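栏目:研究论文 > 室内环境与健康
八月 Vilbridge室内积尘课题组

4 目测积尘等级究竟测到了什么

4.1 问题的由来

室内积尘的目测分级在入户调查里用了很久,成本低,调查员培训半天即可上手,问卷表上只占一行。前文第2节回顾的研究大多把它当作暴露量的代用指标,再与呼吸道症状、过敏原浓度或清洁频次做回归。我们对这一做法的怀疑起于一件很小的事:在Vilbridge入户调查的复核阶段,同一张书桌上午评为二级,傍晚评为三级,而当天住户全部外出,门窗关闭。两次评级之间多出来的那一级,很难归给沉降。

本节不讨论积尘与健康的关系是否存在。我们关心的问题要窄得多:调查员写下某个等级时,这个数字有多少来自颗粒物的量,有多少来自承载面的颜色、纹理、光线的入射角,以及调查员对“干净的家”应当是什么样子的预期。如果后几项占了大头,那么建立在它之上的回归系数无论显著与否,都不太值得认真解读。

文献里对这个问题的处理方式令人不安。常见的写法是报告一个评分者间一致率,数值较高,于是指标被认定为可靠,讨论到此为止。Verngate量表的使用手册给出的一致率为84%,后来的文章几乎都引这一个数,很少有人提到它是在怎样的承载面上得到的。手册附录写得清楚:全部为浅色光面搁板,顶灯照明,评分者并排站立。并排站立这一条尤其值得留意,两个人从同一角度看同一块板,意见一致并不稀奇。

4.2 承载面的影响

Vilbridge调查共覆盖300户,每户在客厅、卧室和厨房各选一处水平面进行目测分级,同时以直径50毫米的采样片在相邻位置收集沉降尘,放置期统一为30天。采样片称重在Tusuvholm完成,称重人员不知道对应的目测等级。这一设计并不新鲜,唯一与以往不同之处在于我们要求调查员记录承载面的颜色深浅、光泽和纹理,各用一个粗略的类别表示。

结果与量表使用者的期待相去甚远。在浅色光面上,目测等级与称重结果大体同向;在深色面上,等级普遍偏高,而且在低积尘一端偏得最厉害。换句话说,深色面很容易越过“可见”的门槛,越过之后再增加多少,调查员就分辨不出来了。浅色面则相反,灰色的细尘要积到相当程度才会被注意到,棉絮和毛发例外。把两种承载面混在一起求相关,得到的系数取决于样本里深色家具的比例,这个比例在不同城区、不同年龄的住户之间显然不会一样。

纹理的作用更难处理。光面上的颗粒可以一抹而去,织物、网纹和细密的压花会把颗粒留在凹处,擦拭以后仍然看得见。对调查员来说,这样的表面看上去“脏”,可它所反映的时间跨度与光面完全不同:前者也许是几个月的累积,后者只是上次擦拭以来的事。两者被填进同一张表的同一格里。浅色碎屑落在深色网纹面上时,即便十分细小,也相当醒目(图3),旁边的光滑表面则很难给人同样的印象。评级时目光会被这样的局部牵走,量表又没有规定应当看多大一块面积。

图3 深色细网纹面上的浅色细屑,疑为灰尘或绒絮。左右两侧网纹面附着程度不同,右侧较重;右侧顶端可见少许松散的深色纤维。

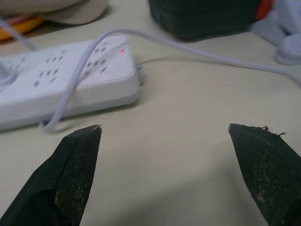
有一条审稿意见对上述推论提出了反驳,认为纹理面的偏差即便存在,在大样本里也会相互抵消,调查员见得多了自然会在心里打折扣,因此没有必要为了少数特殊表面推翻一个用了多年的量表;意见还说,称重法本身也漏掉了被擦走的那部分,拿它当标准同样不公平。

这条意见的后半部分我们接受。采样片称到的是放置期内落下且没有被扰动的颗粒,与住户日常接触到的量之间还隔着好几步。若有住户出于好意顺手擦了采样片,那一片就作废了,而会去擦采样片的住户恰恰是擦得最勤的那些,剔除之后样本难免朝另一个方向偏。我们没有办法补救,只能在此说明。

前半部分则站不住。偏差要相互抵消,前提是它与我们关心的变量无关。深色织物沙发、带纹理的塑料收纳盒、压花台面在各户之间的分布与收入、租住状况、是否有幼儿都可能有关,而这些恰好是回归模型里的协变量。样本再大,也只会把一个有偏的估计算得更精确。至于调查员会在心里打折扣,我们很想相信,但折扣打多少、对谁打、什么时候打,手册里一个字也没有。一种无法写下来的校正,很难算作方法的一部分。

4.3 光线与时段

前面提到的书桌并非孤例。复核阶段安排了一批同日重评,上午一次,傍晚一次,由同一名调查员完成,中间间隔足够长,以免照抄记忆中的数字。傍晚等级普遍高于上午,朝西的房间尤其明显。低角度的光从侧面扫过桌面,颗粒拖出影子,平时看不见的一层薄尘忽然显现。用过斜射手电检查玻璃的人对此都不陌生,可是在我们查阅的量表说明中,规定照明条件的少之又少,规定了的也只写“光线充足”。

光线充足恰恰是问题所在。正上方的强光会把浅色面上的细尘洗得几乎看不见,同样的强光照在带光泽的深色面上又会产生反光,调查员得侧过头去找角度,找到了能看清的角度,也就等于换了一种照明。我们问过几名调查员是否会变换站位,得到的回答不一,有人从来不动,有人习惯蹲下来平视。蹲下来的人评级更高,对此他们自己并没有察觉。

也有人主张以手机拍照代替现场评级,事后统一判读,认为这样至少可以消除调查员之间的差别。Morgan判读软件便是沿着这个思路设计的,它对上传的照片做亮度均衡,再按亮点密度给出一个等级。我们用复核阶段的照片试过,在浅色光面上的结果尚可,遇到有纹理的表面,纹理本身的反光点与颗粒混在一起,软件似乎无从区分。均衡处理又把阴影部分提亮,使噪点也变成了“尘”。我们不打算据此断言这类软件没有用处,试用的规模不足以支持这样的结论;我们只想指出,把判断从人眼移到软件上,承载面的问题原封不动地跟了过去。

4.4 预期的作用

还有一层影响更不容易量化。调查员进门以后先看到的是玄关、地板和气味所暗示的整体印象,然后才走到指定的桌面前。凌乱的房间里,一张擦过的桌子常被评得偏高;陈设整齐的房间里,积了薄尘的搁板常被放过去。称重结果可以部分说明这一点,但我们无法排除另一种解释,即凌乱的房间确实更容易在评级之前的短时间内落下可见的大颗粒,如碎屑和纸毛,而这些颗粒质量很小,对称重几乎没有贡献。

我们曾考虑用遮挡框只露出被评的一小块面积,让调查员看不到周围。预试时发现遮挡框投下的影子又改变了光线,于是放弃。这个失败的尝试记在这里,是考虑到今后可能有人想走同一条路。若能使用透明边框,也许会好些,我们没有试过。

住户在场与否也值得一提。住户站在旁边时,调查员给出最高一级的情况明显减少,理由不难想象,当着别人的面在表格上写下“重度积尘”需要一点勇气。把表格改成代码之后情形略有改善,可住户常常会问代码是什么意思,调查员又不便说谎。

4.5 还能保留什么

上述各点加在一起,并不要求把目测分级完全放弃。在同一住户、同一表面、同一时段的前后比较中,大部分偏差保持不变,差值仍有一定的信息。清洁干预研究如果严格按此设计,我们看不出反对的理由。我们反对的是跨户比较,尤其是把不同承载面的等级取平均,再送进回归模型当作暴露量。

对已经发表的结果,我们建议读者先看作者有没有报告承载面的类别。没有报告的,效应量应当视为未知,不宜仅凭方向与预期相符就加以采信。Tusuvholm早先的一组数据常被引用来支持积尘等级与夜间咳嗽的关联,其中深色表面集中在较旧的住宅里,而较旧的住宅在潮湿、通风和取暖方式上都有差别。目测等级在这里究竟代表灰尘,还是代表房龄,现有资料回答不了。

对准备开展新调查的同行,最省事的改进是自带承载面。把统一规格的浅色光面片和深色光面片成对放置在每户相同高度处,到期后在固定角度的侧光下评级,同时称重。这样做增加了一次上门,经费上并不轻松,住户的配合也会打折扣,因为多一件摆在柜子上的东西就多一份解释。我们自己在Vilbridge的后期调查中只在部分住户里做到了成对放置,深色片丢失较多,有几户当成杯垫用了。

纹理面目前没有可行的办法。吸取法能取出一部分嵌在凹处的颗粒,取出的比例随材料而变,胶带粘取在粗纹上又粘不到底。有文章用回收率校正,回收率却是在实验室里用筛过的标准尘测得的,其中没有纤维,也没有皮屑和厨房里的油性颗粒。油性颗粒一旦进入纹理就很难再出来,把这样的校正系数用到真实家庭里,误差朝哪个方向都有可能。在有人拿出混合尘条件下的回收数据之前,我们倾向于在表格里把纹理面单列一栏,只记有无,不评等级。

下一节报告成对放置片的称重结果,并给出剔除纹理面之后重新估计的回归系数,其中厨房样本因油膜干扰单独列出。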